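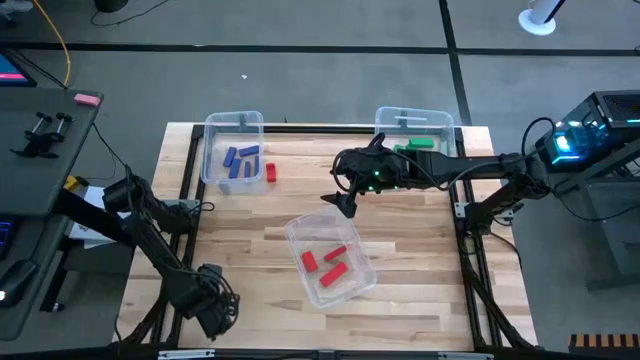

Sodton Allotment Society, minutes of the spring meeting, 14 May 2024

Typed up by Austra Laur from my own scribbles, so if I've got you wrong, shout and I'll fix it before the next one.

Present: me, Heikki Kinnunen in the chair, and most of the lower plots. The upper plots were thin on the ground, I think because of the road being dug up by the chapel. Apologies came in from the Kiiskinens at plot 40, who have a new grandchild (congratulations!!).

We started late. The key to the hall was in Heikki's other jacket.

1. Minutes of the March meeting

Read and agreed, with one correction. I had written that the bottom gate "needs oil." What was said was that the bottom gate needs a new hinge. It has since had oil, and it still doesn't close.

2. Water

This took up most of the evening, and I'll try to be fair to everyone. The tank by the top path was empty twice in April, and you could feel people had been saving up their thoughts on it. Heikki read out the bill, $211 for the quarter, and there was a bit of a silence and then everyone talked at once.

The argument, as far as I could follow it, went like this. The lower plots say the upper plots run hoses straight off the tap for hours. The upper plots (all four of them who were there) say the ground up there is basically gravel and dries out by lunchtime, and that the lower plots get everybody's runoff for free. I have a lower plot and I have to admit my end stays soggy until June, so I kept my mouth shut and wrote things down.

What we agreed in the end:

Hoses are for filling tanks and barrels. Please water from a can.
If you do fill a barrel from the tap, stay with it.
The float valve on the top tank gets looked at before the end of the month. Heikki has offered and I am holding him to it.

There was a suggestion of a second tank behind the compost bays. Evby, who supplied the last one, want $70 just to deliver it, before you've even paid for the tank. We left that one hanging. If anybody knows somebody with a flatbed trailer, come and find me.

3. Slugs

I know, I know, we do this every year. But it has been so mild and so wet that I've lost two whole sowings of lettuce and all of my marigolds, and from the noise in the room I'm not alone. People swapped what's been working for them. Beer traps got a lot of votes, going out with a flashlight got a few, and crushed eggshells got laughed at, which I thought was a shame because I've been saving mine since Christmas.

We did settle one thing. No blue pellets anywhere on the site, including inside your own greenhouse. There are hedgehogs under the woodpile again and we'd like to keep them.

4. The Flura order

Seed potatoes and onion sets came in fine. The beans did not. We ordered climbing beans and were sent dwarf ones, and a good few of you had already put your poles up. I've written to Flura and they've offered a credit on the fall order or the right beans at no charge if we send these back. Show of hands was for the right beans. So please bring me any unopened packets by the weekend — I'm on plot 12 most evenings, and if I'm not there, leave them in the biscuit tin in my shed. If you've sown yours already, well, enjoy them, they're quite nice with butter.

Garlic for the fall: I'll put the list up on the shed door in August. Please write your plot number next to your name this time. I spent a whole afternoon last year trying to work out who "J" was.

5. Empty plots and the waiting list

Two plots are free, 17 and 31. Number 17 is lovely, with a decent shed and an old plum tree. Number 31 is brambles. Heikki suggested offering 31 at half rent for the first year to whoever will take it on, and that was carried with no one against. We also talked about cutting 17 in half, as more and more of the people on the list say a full plot scares them. Opinions were split and I could see both sides. I'd have given up in my first year if my neighbor hadn't dug half of mine for me. But it is such a nice plot, and once you split them you never get them back. We'll decide next time, and in the meantime please don't pick up "spare" rhubarb from there.

6. Bonfires

Only after six in the evening, and look at the wind first. Someone's washing on Mill Lane smelled of smoke for a week, and she was very nice about it, nicer than I'd have been.

7. Open day

We're doing it again! Last year was such fun, even with the rain. Plants for sale, tea and cake in the hall, and the children's scarecrow contest if I can get enough straw. I need bakers, and I need folding tables, and I need someone who isn't me to do the parking. Heikki would like to give a talk on grafting. We've asked him to keep it to 20 minutes and he has promised to try.

Please pot up anything you've got spare from now on and label it. Unlabeled tomatoes don't sell. Last year I took home eleven of them and had cherry tomatoes coming out of my ears until October.

8. Any other business

The strimmer is back from repair. It starts on the third pull and not before, so be patient with it.

A pair of green gloves, left hand chewed, were left by the tap. They're hanging on the noticeboard.

Somebody asked whether we could keep bees. Heikki will look through the lease.

We finished just after nine. Next meeting is in the hall at the usual time, once hay fever season has let up a bit, and I'll put a note on the gate when we have a day.

Austra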